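Give the Shade Trees a Budget Line

By Theda Wunderlich

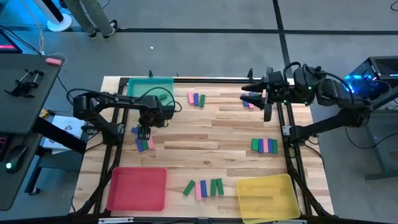 I have been to a good many climate planning meetings over the years, in church basements and school cafeterias and once in the back of a feed store, and I've come to believe that most towns our size begin in the wrong place. We begin with the big plan. We hire somebody to write it, we hold the evening sessions with the cookies and the sticky notes, and at the end we have 100 pages that are thoughtful and well meant and very hard to act on. The actions get sorted the way you might sort little pink, blue and green blocks between colored trays, with water over in one group and health in another and roads in a third, and then the whole business goes up on the shelf next to the last one. Meanwhile it is 97 degrees at the bus stop on Lindemann Street and there isn't a leaf overhead.

So let me make the case for trees, and I mean trees with money attached to them, year after year, in the regular town budget where the snow plowing lives.

Now, I know how that sounds. Everybody likes a tree. You can get almost anyone to come out and plant one (bring doughnuts and you'll get twice as many people). Planting is the easy part, and it's the part that gets its picture in the paper. The trouble comes in the second summer, when a young maple wants a good long drink every week and whoever planted it has gone off to the lake. We put in 30 street trees along the north side of town 8 years ago, with a grant, and there was a lovely little ceremony with a fiddle player. I walked the route again last August. A great many of those trees are gone, and some of the ones still standing would have been better off in the nursery. The grant had money for holes and stakes and mulch. It had none for water.

My neighbor Gudrun Ruppert thinks I'm too hard on grants, and she may be right. She wrote a few of them herself, back when she worked for the county, and she tells me that a small town takes the money in whatever shape it comes. Fair enough. But a grant runs out, and an oak takes decades to throw the kind of shade that lets an older person wait for a bus in July without feeling faint. Those two clocks don't match, and somebody has to cover the years in between. I think that ought to be us.

I can hear the next objection, which Fletcher Tuhiwai raised very politely when I spoke at the library in January. He wanted to know why we should spend on trees when the storm drains on Iltik Avenue back up every spring. It's a good question and I didn't answer it well on the night, so I'll try again. Fix the drains, please. I would vote for that tomorrow. But a decent canopy catches a fair amount of rain before it ever reaches the gutter, and loose soil with roots in it drinks up a good deal more, and I'd like the people who plan the drains and the people who plan the planting strips to sit down together before either one starts digging. As it stands, we pour a sidewalk one year and cut it open the next.

What would I ask for? A watering route, to start with, with a truck and a paid person to drive it from May through September. A list of which blocks are hottest, so that the next trees go there first and the pretty streets wait their turn. And I'd set aside around 20 percent of each year's planting money for replacing what dies, for some of it always will, and it's better to say so at the beginning.

My mother used to carry her dishwater out to a pear tree behind the garage, every evening, all through the dry summers. I think of her when I hear the word resilience. The budget hearing is at seven o'clock in the town hall annex, and you can sign up to speak at the door.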